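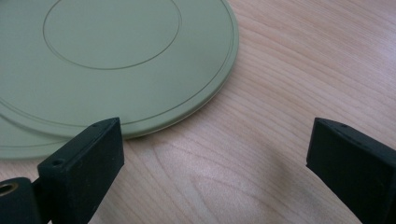
**Why do young people stay in a cadet unit after their first year?**

Mostly for their friends, and for having a job in the unit that is really theirs.

I didn't expect the second half of that when I started the interviews in Pravville. I'd gone in thinking about uniforms and badges and the yearly inspection (I was a cadet myself, and I loved the inspection), so my early interview guide is heavy on all three. The cadets were polite about it. Then they'd steer me back to who runs the stores, who teaches knots to the new intake, and who gets to call the roll.

By the second month I had rewritten the guide. The version used for the rest of the study opens with one loose prompt, "tell me what you do on a parade night," and lets the cadet go wherever they like from there. I kept 18 interviews from Pravville and 16 from Zisdale, and I dropped the pilot ones from the analysis even though a few were lovely. Myrtle Doucet coded the Zisdale set and I coded Pravville, and then we swapped. We disagreed most over the code we'd called "duty," which I was using for any task at all and she was saving for tasks a cadet could be blamed for. Her version won, and I recoded my half – a long weekend, that one!

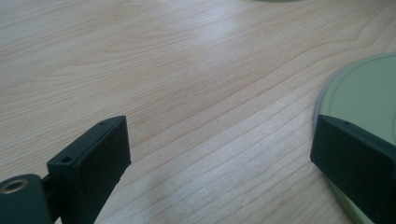

**Does winning a trophy bring in more recruits?**

I found very little sign of it in either town, and most new cadets hadn't heard of the trophy when they joined.

Staff see it differently. Karabo Fourie, who commanded the Zisdale unit during my fieldwork, told me the regional award "changed how we walked into a room," and I believe it did. The adults talked about it a lot. Attendance among the older cadets also held up well that winter, but it had been holding up before the nomination too, so I'm wary of giving the award the credit. What older cadets did bring up was the run of work before the inspecting officer's visit, when they were trusted to plan the evening and the staff stood back. Two of them described that month in more detail than the visit itself.

Pravville had no award to talk about, which made it a handy comparison. Its cadets told me much the same kind of story about the December open evening. I'd like to try the same guide with a bigger unit, and Gimidau is the obvious choice, though its cadets meet in two separate halls and I haven't worked out how I'd treat that.
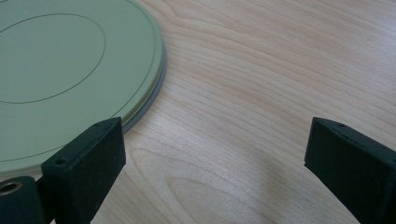

*Figure 1. Light wooden tabletop with part of a round sage-green disc.*

The next section goes back to the "duty" code and splits it by age and by length of service.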